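Edham Film Week Adds a Third Venue and a Night for Television

The Edham Film Week returns this spring with a longer program, a new venue and, for the first time, an evening set aside for television. The full schedule was released on March 5, 2022, and tickets for members are already on sale at the Vundico box office and through the festival's website.

Programming is again in the hands of Dwynwen Eynon, who has run the festival for the past four years. She and her team watched 1209 submissions over the winter, most of them shorts, and chose 38 titles. Nine of those are features. Eynon said the number of features was kept low on purpose so that every one of them could have two screenings.

"Last time we had people who missed a film because it was up against another one they wanted to see," she said. "We heard about it for months."

The opening film is "The Salt Road," a family drama from director Obinna Ugwu. It follows two brothers who come home to sell their mother's restaurant and end up running it for a summer. Olumide Ogbonna plays the older brother, his first lead role after six seasons as the police sergeant on the series "Harbor Lane." Ugwu and Ogbonna will both attend the opening and take questions after the screening.

Ogbonna has said in interviews that he nearly turned the part down. He had just finished a long shoot and wanted to spend the winter at home. Ugwu sent him the first 20 pages anyway, and he called back the same evening. The film was shot over five weeks in December and the following month, mostly at night, in a real restaurant that stayed open for lunch during filming.

Viewers who know him only from television may be surprised by how little he says in it. There is a long stretch in the middle, during a wedding party, where his character has no lines at all.

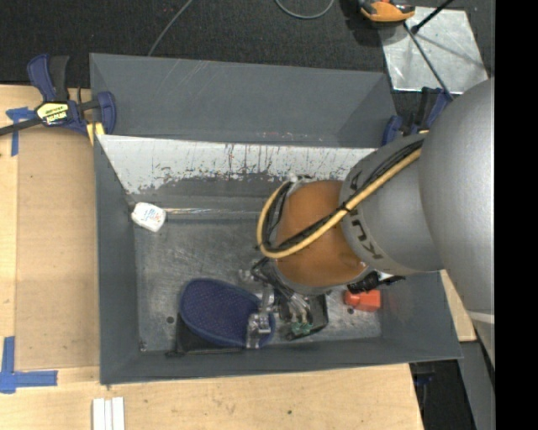

Television night takes place on the fourth evening. It begins with the first two episodes of "Drorex," the eight-part thriller about a small drug company and the accountant who finds a hole in its books. Kamarul Menon plays the accountant. He will be joined on stage by Jana Kramer, the show's head writer, for a talk about how the series was put together.

Kramer wrote the first version of "Drorex" as a stage play. It had four characters and one set, and it ran for 11 performances in a theater above a bar. Very little of the play's dialogue is left in the series, she said, but the last scene is close to word for word. The talk will not give away the ending, and audience members who have read ahead are asked to keep it to themselves.

The second half of the night is a screening of "Obi," a one-hour comedy pilot that was never picked up as a series. It has been passed around among comedy fans for a while in poor copies, and this will be its first showing on a large screen. Menon has a small part in it as a wedding singer. He does his own singing, and the producers of the pilot have supplied a new print with the sound cleaned up.

Screenings will be split among three locations. The Vundico remains the main house, with 800 seats following last year's work on the balcony. The Mill Street Playhouse will again show the documentaries and the late films. The new venue is the lecture hall at the public library, which will be used for the shorts programs and for two morning sessions for families. The library hall has level access from the parking lot. At the Vundico, the balcony can be reached only by stairs, and anyone who needs a seat on the main floor should say so when booking.

A festival pass covers everything except opening night, which is ticketed separately. Last year 1450 passes were sold and the festival ran out nine days before it started. The same number will be offered this time. Single tickets go on sale two weeks after passes, and a small number will be held back for the door at each screening. Students pay half price for any film before 5 p.m. with a current card.

There are a few changes from last year. Doors will open 30 minutes before each film instead of 15. Pass holders must be in their seats ten minutes before the start, after which empty seats go to the line outside. The outdoor screening in the park has been dropped after two years of rain — Eynon said it may come back if a covered site can be found.

The audience award is also changing. Voting used to be done with paper slips at the exit, and counting them took most of the final night. This year viewers will vote by phone or at a table in the Vundico lobby, and the winner will be announced before the closing film. The jury prize for best short stays as it was, with Kramer joining the panel of five.

The closing film has not been named. Eynon would say only that it is a musical, that it is under two hours, and that its director is still working on the sound mix. The title will be sent to members by email as soon as it is confirmed.

Members who have moved in the past year should update their mailing address with the box office before the printed programs go out. Programs can also be picked up at the Vundico and at the library's front desk.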